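The Little Pumpkin Problem

Every May, when sensible people are thinking about tomatoes, the tableware trade starts selling us fall. I have a press sheet from Maddocks promising "a harvest mood in 16 minutes." The mood costs 938 dollars for a full service.

I was a doubter before I opened it. A plate is for food. Put a gourd on it and you have given your guests something to move before they can eat.

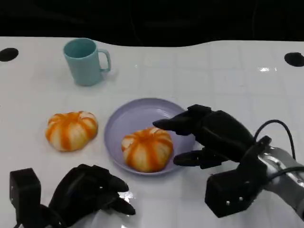 Orange stripes against lavender, with a teal mug at the back.

Sebastião Cordeiro, who buys for the Siltside shops, thinks I'm being sour. He sold 2,854 mini pumpkins last season and says most went to people who already owned some. I asked where the old ones were. "In a box," he said, "with the lights."

His argument is color. Pastel dishes look cold by themselves, he says, and a bit of orange wakes them up. Fine. So does an orange.
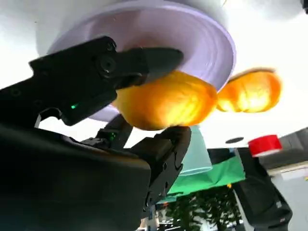 Orange, lavender and pale teal at close quarters.

Then there is the plate itself. Illach and Tilletti both push raised rims this year, and both charge extra for them. I can't see why - my grandmother's plates had rims and came free with flour.

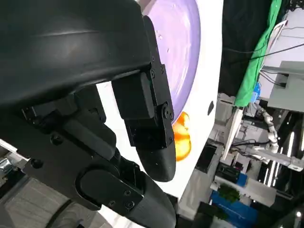

Storage is where the seasonal table falls apart for me. My one hall closet already holds a turkey platter and two sets of napkins I dislike. Anything new has to earn its shelf in the other eleven months. A lavender plate like this one might manage it, with a shine on the inside and no leaves or acorns printed anywhere I can see. It could hold toast in February. The pumpkins couldn't, and Cordeiro had no answer when I put that to him, except to mention a storage bin he sells.
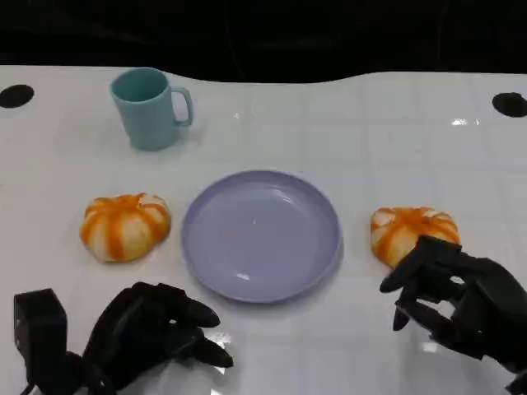

Should a centerpiece stay out during the meal?
Move it to the sideboard before the food comes out, and leave it there until the dishes are cleared.

Mine can stay on the sideboard all year, as far as I'm concerned. Cordeiro is sending me a pair anyway.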